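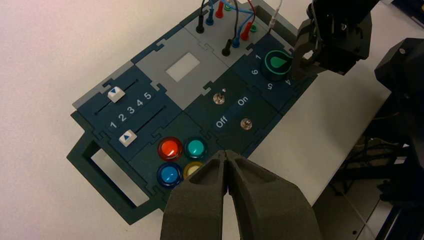 Buttons, sliders, switches and the rotary dial on the Leseck task board.

Zulleck launches Leseck, a portable task board for practising everyday controls

Zulleck is pleased to announce the release of Leseck, a modular board that brings together the kinds of control found on household appliances, workshop machines and laboratory equipment. The product becomes available in April to schools, training centres and test laboratories.

Leseck is built from separate tiles with puzzle-shaped edges. Each tile carries one kind of control, and users may join the tiles in the order that suits their lesson or test. A carrying handle is fitted at one end so that the assembled board can be moved from one bench to another.

The range was developed over 27 months at the Zulleck works in Villaseñor. During that period, trial boards were lent to colleges in the area, and their comments led to larger printed numbers on the slider tile and a firmer fit between neighbouring tiles.
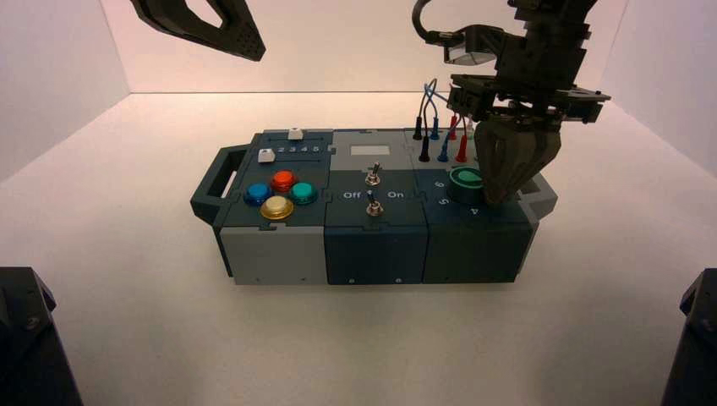
Leseck assembled with its push buttons, toggle switches and test plugs.

The push-button tile has four round buttons in red, blue, yellow and teal. The slider tile carries two white knobs and a printed scale, allowing an instructor to ask for a given setting and check it at once. The toggle switches are marked "Off" and "On". Further tiles offer a rotary dial and a set of plugs and leads for connection exercises.

Zulleck rates the push buttons for 3000 hours of classroom use. Any tile that becomes worn can be replaced singly, and the rest of the board can remain in service. Spare tiles will be held in stock at Villaseñor and sent out to customers on request.

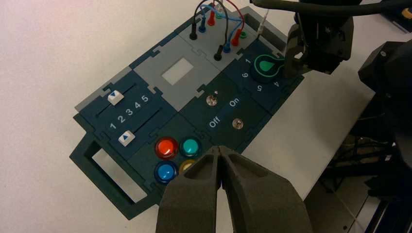 Responding to the announcement, Zoveo said that it had long wished for a board on which the order of the controls could be changed between one session and the next, and that it expected to use Leseck in its own courses. It added that it would welcome a tile with a key lock in a later release.

Zulleck confirms that additional tiles are under consideration. All future tiles will use the same edge pattern, and customers who purchase the first release will be able to add to their boards without buying a new base.

The complete set is priced at 3825 euros, including delivery. It is supplied with a printed guide containing exercises for beginners and for more experienced users, together with blank record sheets. The guarantee runs for 2 years from the date of delivery and covers all tiles in the set.
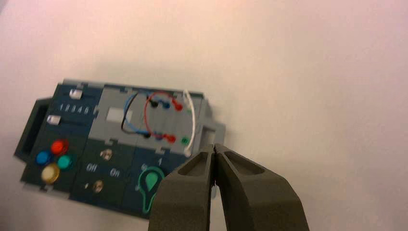

Zulleck | Education and Training Products Department

Orders will be accepted from the beginning of April. Schools and colleges wishing to see the board before placing an order may ask the department for a demonstration at the Villaseñor works. Requests should state the number of visitors and the tiles of most interest.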